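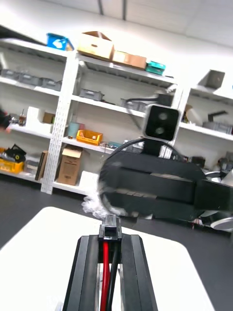

Pakley is putting Ametepe back on sale, and I'm not sure the new set earns its price. The seven-disc box collects all 40 episodes of the fantasy series for 185 dollars, with a July release and a print run of 600.

The pitch leans hard on the "restored" picture. Restored from what? The sample clip on the Pakley site looks to me like the old DVD master with the grain scrubbed off – and a good bit of the line work went with it. Maybe the later episodes fare better. The clip only covers the first.

The English dub is the same one Namico recorded, including the odd stretch where the sky pirate captain changes voices halfway through the harbor arc. No new commentary is listed, and the "art book" is a 40-page pamphlet.

If you never saw Ametepe, borrow the old discs first. Trodo has the preorder up now, and orders can be canceled until the set ships.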